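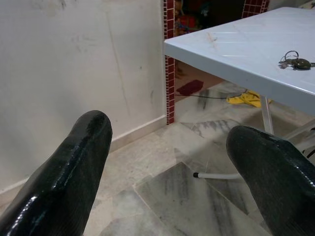
How many examples does the system need before it can pick up something small?

For one object, in one place, we plan 300 good recordings. After this we move the object, or we change the room, and we begin again. By the end of October the collection at Hidayat had 1,240 recordings, and I would call it a modest collection.

The person who answers is coordinator of data collection at Stositach, a small company which prepares training material for household robots. We spoke by telephone on 11/11/2020. She asked that I write about the work and leave her name out.

Keys, she says, are among the tasks her operators like least. "A cup has one shape. Keys have a new shape each time you put them down. The ring goes one way, the keys go the other way, and the operator must decide where to close the fingers." Every decision of this kind is recorded together with the movement of the arms, and the learning program, called Hillura, studies them later. 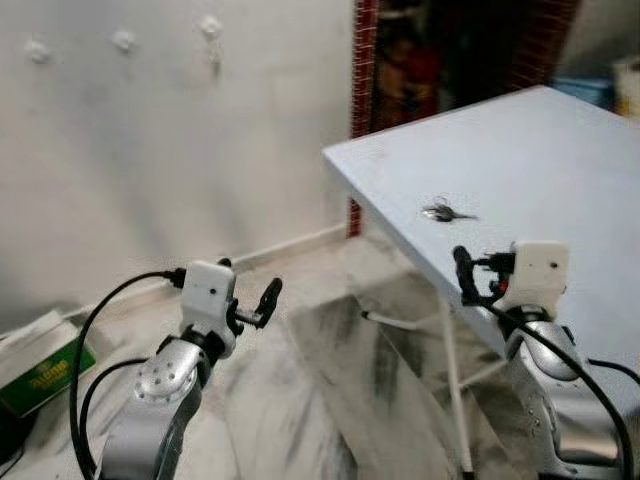 Both arms at the table, with the keys on top. Photo: Stositach

I asked if bad attempts are thrown away. "In the first months we deleted them. Now we keep them in a separate folder, with a label. If the operator misses and then corrects himself, this is very useful to us -- maybe more than a perfect one."

An operator works for 2 hours and then must rest. Tired people make slow, strange movements, she explains, and the program learns these also.

Her next project has the working name Darker. The same tasks will be repeated in the evening, with only one lamp, and the goal is 500 recordings. "We have always worked in good light," she says. "But people look for their keys at night, too."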